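Der grüne Vorhang

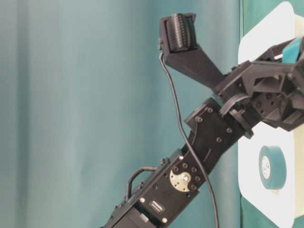
Falten im grünen Stoff, mit helleren Stellen.

Edit Győri hatte den Stoff am Mittwoch in Plinditz gekauft, bei Csizmadia, drei Meter vom letzten Ballen. Der Verkäufer sagte Petrol dazu, sie sagte Grün, und auf der Rechnung stand nur die Nummer 222.

"Er ist schon blass an manchen Stellen", sagte Bence, als er hing.

"Das war er auch im Laden."

Bence strich mit der Hand über die Falten, sehr langsam, wie man ein Tier streichelt, das man noch nicht kennt. Bei seiner Großmutter in Vadunside hatte ein ähnlicher Vorhang vor der Speisekammer gehangen. Dahinter roch es nach Äpfeln und nach Petroleum - er durfte nie hinein.

"Soll ich ihn bügeln?", fragte Edit.

"Nein. Lass ihn so."

Sie setzte sich auf die Leiter und zog die übrigen zwei Stecknadeln aus dem Ärmel. Draußen fing es an zu regnen, und Bence stand noch immer vor dem Stoff.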